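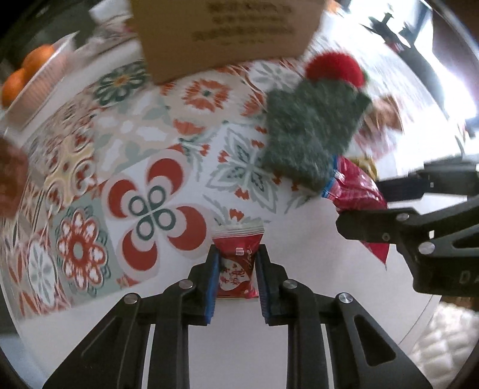 Hand-held parallel-jaw gripper with ribbed blue finger pads closed on a small red snack bag. The jaw of a second gripper is at right, beside a larger foil bag.

The Sastedis Rules for Hand-held Gripper Recording, usually shortened to the Sastedis Rules, are a set of working rules for recording handling tasks with grippers that are carried and operated by a person. The recordings are used to train robot arms fitted with similar fingers. The rules cover the preparation of the table, the choice and care of objects, the condition of the gripper, the conduct of the operator and the checking of finished recordings. They do not cover powered arms working near people, for which separate machine safety standards apply.

The rules are voluntary. They are applied mainly in household and retail handling work, where the objects are light, soft or irregular.

Background

The first version was drawn up at Sastedis for use in its own recording rooms. It consisted of a checklist for operators and a short table of reject codes. A revised edition was published in July 2021 and is the one in general use. It has 14 numbered rules and an annex of terms.

The revision took in material from two other sources. The section on finger pads follows a workshop instruction used at Vondráček, a maker of gripper parts. The section on object lists was adapted from the Arkeo object catalogue, which sorts household goods by stiffness, surface and weight. Arkeo numbers are still accepted in recording logs as an alternative to the plain names given in the annex.

Scope and terms

A "gripper" in the rules is any two-fingered tool held in one hand and closed by the operator. A "pair" is two such tools used together by one person. A "take" is a single unbroken recording of one task, from the moment the fingers enter the working area until they leave it. A "session" is a series of takes made with the same table layout.

Objects are placed in three classes. Rigid objects keep their shape under the full closing force of the fingers. Yielding objects change shape but recover, as fruit and sponge do. Slack objects, such as cloth, knitwear and flexible food packets, have no fixed shape and may differ at the start of every take. Where an object could fall into two classes, the slacker class is used.

Preparation of the table

Rule 1 requires a stable surface at a height the operator can reach without leaning on it. Bare and covered tables are both permitted. Patterned cloths are allowed and, in at least part of any household collection, recommended, as a robot trained only over plain surfaces may fail to separate an object from a printed background. A cloth must lie flat in the area where objects are to be picked up. Clips or weights used to hold it are kept outside that area.

Rule 2 deals with objects that play no part in the task. These may remain on the table if they would normally be found there, but must not be moved between takes of the same session unless the change is logged. Rule 3 requires the light to be steady. Windows are permitted as a light source, and the log must state whether daylight was present.

Handling of slack packets

Rules 5 to 7 concern sealed packets of the kind used for snacks and sweets, which account for a large share of rejected takes. Contents settle towards one end of a packet, and glossy film reflects light in a way that can hide its outline.

The fingers should close on the sides of the packet, below the top seal, with both pads in contact before the packet is lifted. Gripping by the seal alone is recorded as a separate task and must not be mixed with side grips under one task name. The operator closes the fingers until the packet is held and then stops. Crushing the contents is a fault, and a packet that has split is withdrawn for the rest of the session.

When a pair is in use, the second gripper may approach another object while the first is still holding. The two tools must not touch. If they do, the take is stopped and given reject code 14, which is reserved for contact between tools.

Condition of the gripper

Finger pads are inspected at the start of each session. Ribbed pads are replaced when the ribs are worn flat at any point or when the pad has begun to lift from the finger. Both pads of a gripper are changed together and must be of the same pattern. Pads of different colours may be used on different grippers, but the two fingers of one gripper should match.

Linkage bolts are checked for play by opening and closing the jaw by hand. Under Rule 9, the opening of the jaw is then measured at its widest position and compared with the figure entered when the tool was first put into service. A gripper that fails this check is set aside and the previous session is reviewed.

Conduct of the operator

The operator moves at a steady pace and avoids gestures that an arm could not repeat, such as flicking or throwing. Bare hands are kept out of the working area during a take. A working period may not exceed 70 minutes, after which a rest is taken away from the table. Operators may reject their own takes without giving a reason, and the code for this is left out of individual performance records.

Checking and acceptance

Each take is viewed once at normal speed by a person other than the operator. The reviewer confirms that the task name is correct, that the fingers remain visible while an object is held, and that no private text or face can be made out. Takes that pass are accepted without further marks. Takes that fail are kept for one month under their reject code and then deleted.

In a trial at the Moron recording site, 1506 takes were checked under the revised edition. The report on the trial led to a correction sheet, issued in December of the same year, which changed the wording of Rule 6 to make clear that a packet standing upright and a packet lying flat are to be logged as different starting positions.

See also
Arkeo object catalogue
Finger pad
Parallel-jaw gripper
Reject code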